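Search this site
Enter a word
Go

How did villages get their names?

I grew up in a tiny village called Akpan, and when I was little I thought somebody had just picked the name out of a hat. Nope! Lots of villages are named after a person, a river or a hill, and some of those names are nearly 1,000 years old. 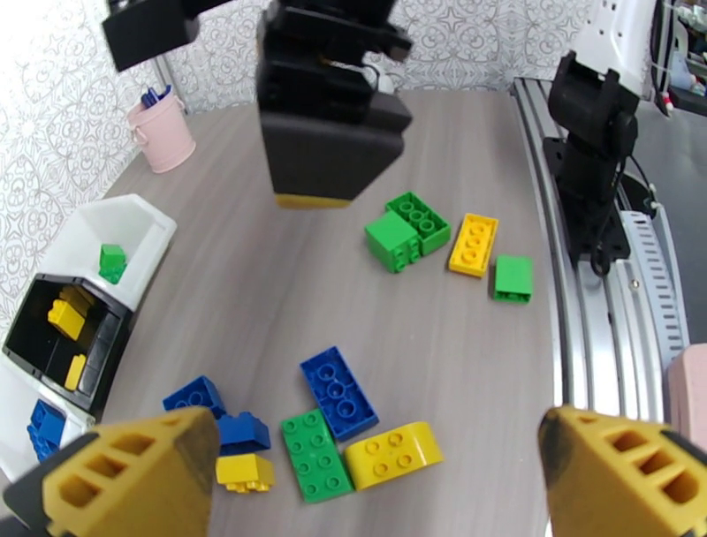

Green, yellow and blue bricks on the tabletop.

Old names are often two words squashed together. One half might mean "farm" and the other half might be the farmer. Say it fast for a few hundred years — and sloppily, like we all do — and the spelling changes too. My village has been spelled 6 different ways on old maps, and 2 of them look like sneezes!

So where do you look? Try the oldest map in your library, then ask the oldest person on your street.

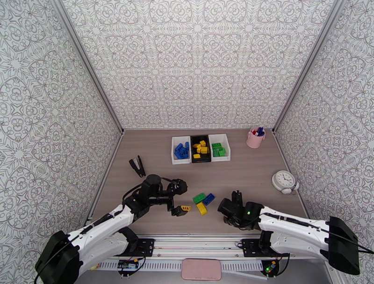

Binta Jibrin wrote in to say that her village is named after a stream, but the stream dried up so long ago that only the name is left. I love that. A name can hang on long after the thing itself has gone, so keep an eye out for a Mill Lane with no mill.

Filed under: Kids' Corner, Places & Names, Local History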